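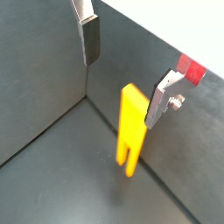
Yellow fork piece in the gray bin, up against the black pad of the right finger.

Teaching the arm by hand: your questions answered

I get a lot of the same emails about this project, so I finally sat down and wrote the answers out in one place. If yours isn't covered, write to me and I'll add it.

What is the robot learning to do?

Bin work, mostly. It reaches into a metal bin, gets hold of a plastic part and brings it out the right way up. We call the job Fumport (long story, it was the name of a folder on my old laptop). The yellow two-pronged piece is the one everybody asks about, and it's my favorite too. It's flat, it has a notch in one end, and you have to care about which end is up.

Do you program the moves?

Nope! I drive the arm myself and the computer records everything I do – where the arm goes, when the fingers open and close, what the wrist camera sees. One full run from start to finish is a demonstration, or a demo if you're in a hurry. After enough of those, we train on them and let the arm have a go by itself.

By hand or by remote?

Both, depending on the part of the job. For the big, easy motions I just grab the arm and push it along, with the motors set soft enough to let me. For anything down inside the bin I use the remote handle, which we call the Jukow. My own hand kept getting in the camera's way when I pushed the arm around in there, and those recordings were pretty useless for training.

How many demos does it take?

We have 986 saved for Fumport right now. That sounds like a mountain, but a good run is short, and once you get into a rhythm they go by fast. I threw out an entire morning's worth back in September when I found out I'd left the recorder on the wrong setting, and I'm still a bit sore about it.

How long can one person keep going?

I stop after 44 runs. I used to push on past that and my last few were always sloppy, with these jerky little corrections all over the place. The robot copies those too, so go get a coffee.

What's the hardest part of the bin?

The corners, no contest. You've got a wall on the left and another at the back, and the fingers need room to open before they can close on anything. If a part is tucked in tight, I come down with one finger near the wall first, get that one settled, and then bring the other in gently. Parveen Sethi, who trained me, does it in one smooth swoop and I've never been able to match her. Do it slowly if you're new. A slow clean run is fine.

The gray on gray can fool your eye as well. Brushed metal walls, gray floor, silver fingers... I watch the shadow under the part to judge how far it is from the floor. A bright yellow piece helps a ton!

Should I save the runs where I mess up?

It depends on the mess. If you bump the part, back off and then get it properly, keep it. Those are great, because the arm will bump things too and it needs to see how to get out of trouble. If you drop the part outside the bin or lose track of what you were doing, mark the run as bad and start over.

Can two people record for the same task?

Yes, and I'd encourage it. Agree on the basics first, though. Rizvi, our other station, had 2 people who picked up the same part from opposite ends, and the trained arm kept dithering between the two. Once they settled on one way of grabbing it, we recorded again and it behaved much better.

Do I need to move the part between runs?

Please do! Turn it, slide it, lean it on a wall, lay it flat. We have 13 starting layouts on a card taped next to the Buslow (that's the control box with the big switch) and I work down the card, then shuffle things however I feel like. If the part always starts in the same spot, the arm gets very good at that spot and hopeless everywhere else.

Can I come and try it?

Sure, if you can get here in the afternoon. I'll set you up with the remote handle and some practice runs that don't get saved, so you can't break my data. Closed shoes, please, and tie back long hair.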